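Rajitha Saha had been on her feet since before the doors opened, and she asked if we could do the interview sitting down. We took two stools at the back of the Pillholm building, close enough to the benches that she could keep an eye on them.

Saha runs the small automation group at Prikisix. The company makes fixtures and control software for teaching labs, and on 3/4/18 it opened its workshop to the public. By the time the doors closed there were still parents and a few high school teachers standing near the cells, asking questions.

The project on show is called Hedthorpe. It is a two-arm cell meant to handle the ordinary things found in a school chemistry kit: tubes, a mortar, a dish, the box they come in. Saha was quick to say what it isn't meant to do.

"We don't do any chemistry with it," she said. "People walk up and ask what it's mixing. It isn't mixing anything. It's putting things away and taking them out again."

I asked her why anyone would want that.

"Ask a teacher how much of the period goes to setup and cleanup," she said. "I taught for a while before this. I had 2 sections back to back with five minutes between them. You never get the kits back the way you handed them out. So you stay late and sort."

She left teaching in November a few years ago and joined Prikisix to write documentation. The documentation job lasted a few months. "They found out I could wire a board, and that was the end of that," she said.

Hedthorpe started on a desk in the room where the company stores returned equipment. The first version had one arm. Saha said it could pick up a tube well enough, but it had trouble with lids and with anything that slid when it was pushed.

"You try opening a lunch box with one hand," she said. "You can do it, but you end up pushing it against something. We were pushing it against the wall. Then we got the second arm and a lot of that went away. Other problems came in."

Asked which problems, she named the arms getting in each other's way, and the cables. Then she thought about it and added the surface.

"The marble pattern was my choice, and I take the blame for it. The first top we had was plain white, and I wanted something that looked more like a counter in somebody's kitchen. Clear plastic on top of a busy pattern is hard for a camera. Clear plastic on plain white is hard too, so I don't feel too bad."

The group keeps a written log of its practice runs. As of the morning of the open day it had 2,941 entries, and 2,260 of those were marked as finished without anyone reaching in. Saha gave me both numbers without my asking and was careful about what they meant.

"That's everything, from the easy runs to the ones we knew would probably go wrong," she said. "I wouldn't take that number and put it on a poster. Somebody did want to put it on a poster."

Visitors were given a sheet at the door that explained the cell in a single page. Saha wrote it. She said she had cut it down from four pages after trying it on her neighbor, who stopped reading at the second paragraph.

Most of the questions she got during the day were about safety and price. She answers the first at length and the second hardly at all. The cell isn't for sale, she said, and she doesn't know what it would cost if it were. A school district called Ekanayake a partner in its newsletter — the name belongs to the training center across the road, which lends Prikisix classroom space — and for a week afterward Saha had calls from people who thought they could order one.

"I told them to come to the open day and look at it," she said. "Two of them did. They were nice about it."

The children mostly wanted to know if the arms could break something. She told them yes. One boy stayed by the cell for most of an hour and wanted to know why the arms stopped between moves. Saha said she liked that question better than most of the ones she gets from adults.

"He thought it was tired. I told him it was waiting for us to tell it the next thing, and he said that was the same with him."

I asked what she would change before the next visit day. She wants a lower stool for the younger kids and a screen that shows what the small camera near the gripper sees. She would also like to swap the small tubes for the larger size the kits used to come with, though the supplier has stopped carrying them.

She doesn't expect to see a cell like this in a classroom soon. A prep room is more likely, she said, with one person in charge of it and the door shut.

"I'd have used it," she said. "Not every day. On Thursdays I would have used it." Then someone called her over to the bench, and she went.

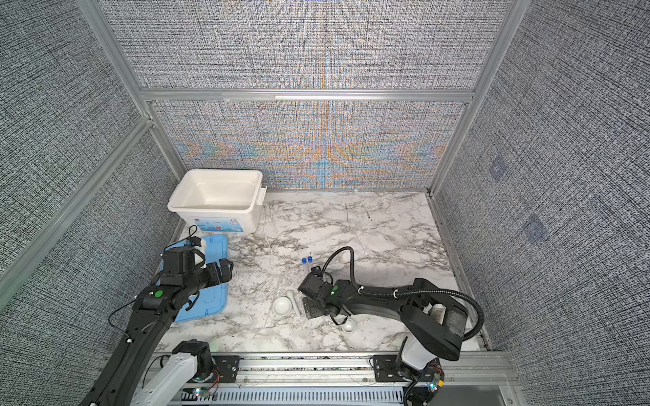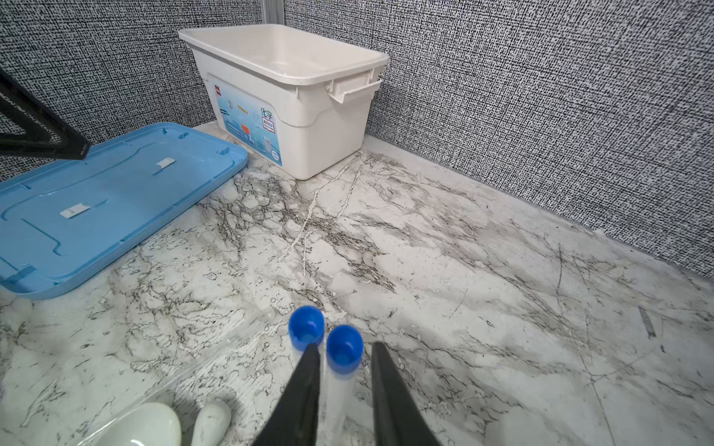
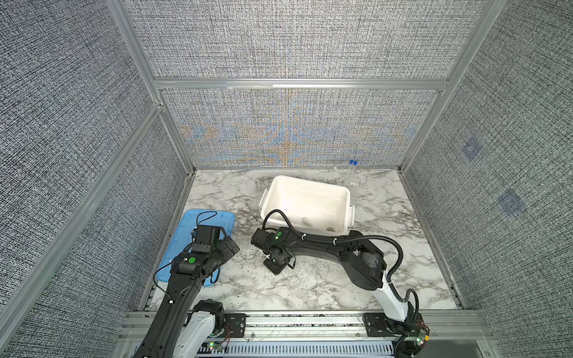
The Hedthorpe cell at Prikisix, with the storage bin, a blue lid and two capped tubes.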